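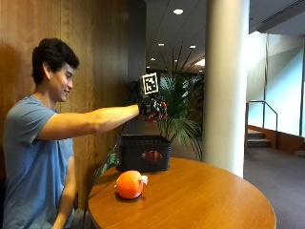
Round table by the palm, basket at the back, orange object in front of it.

28th June. Tabletop clearing, round table, Plestport lounge.

Purpose: settle the item set and the table layout before the July block. Same room as last time, same table. Chairs pulled back on the side by the white pillar.

Table. The polish on this one is high and the grain is warm-toned, so orange and red items sit close to the surface color. Fine for the hand, less fine for anyone checking the record afterward. Considered a gray cloth under the items. Decided against it for now – the cloth slides on the polish and then the layout slides with it. Table height left alone. Lock ring on the pedestal has 2 mm of play, noted on the Hetitz sheet, no change.

Basket. Black plastic, rectangular, open lattice sides. Kept toward the back edge so that the reach goes over the near items. The lattice shows whether something is inside, but only poorly from the front. For the log, write down contents before and after each set. Do not rely on seeing them through the side.

Items. Round orange piece stays in. It has something white on its right side, tag or paper, and I have not decided whether that comes off. If it stays, it should face the same way at the start of every set.

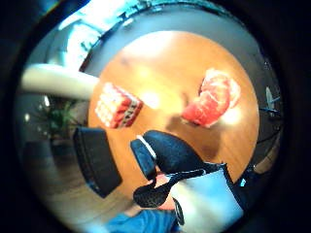 The red and white box goes down at an angle to the edge, never square to it. Square placement makes the long face too easy to approach and the results then look better than they should. Crumpled red item goes farther out, toward the far edge, with clear wood between it and the box. It has no fixed shape, so the start position is recorded by its center only. Re-crumple between sets, loosely, and do not fold.

Light. Glare on the wood is the main problem. The bright areas fall on bare surface where we would like to put things down. Memon diffuser is on order, item 1019 on the purchase list. Until it arrives, keep light-colored items off the glare areas and write the lamp setting in the margin. Today 260 on the dial, which is probably too high.

Timing. 90 seconds per set is enough for the items above, including return to the basket. Leave it there. Anything longer goes down as a stop and gets its own line.

Open:
- tag on the orange piece, on or off
- second basket with solid sides, ask Enriquez stores
- trim the palm or move it, fronds reach out behind the table
- lamp at a lower setting, same layout, compare

Layout sketch is on the back of the Hetitz sheet. Copy it over before July.

Recent entries
Table pedestal, play in lock ring
Basket sizes, Enriquez stores list
Lamp dial against meter, first pass
Memon diffuser, mounting options
Plestport lounge, floor plan and outlets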